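# Cakes, bears and a lot of cups
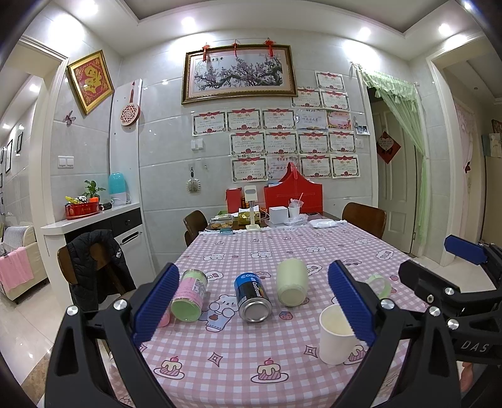 *Last changed: December, a little after 9 in the evening*

The tablecloth is up and running! I've wanted a silly one for the dining table ever since we moved to Baltthorpe, and pink gingham with bears, puppies, strawberries and slices of cake is about as silly as I could hope for. I love it. My favorite is the white bear in blue clothes, though the sleepy puppies lying down are growing on me fast.

It came from Gromia, the little housewares shop near the station, and cost 115 crowns on the sale shelf (I'd have paid more, don't tell them). Florian Picard from upstairs has already asked me where he can get one, and he still eats off his grandmother's brown oilcloth!

So now I'm finally sorting out the drinks things. Cans and cups have been piling up on this table for weeks, and I keep tipping them over on their sides and forgetting which ones I meant to keep. The pale green cup stays, no question. Such a good color next to all that pink! The green canister with the pink label stays too, I'm thinking pencils. The CoolTower can is blue and black with a patch of rainbow on it and I can't quite bring myself to part with it. Paper cups go in the picnic bag.

The plan is one shelf, 60 cm wide, by the kitchen door. I measured twice. If it all fits I'm having cake, with something cherry-red on top, like on the cloth.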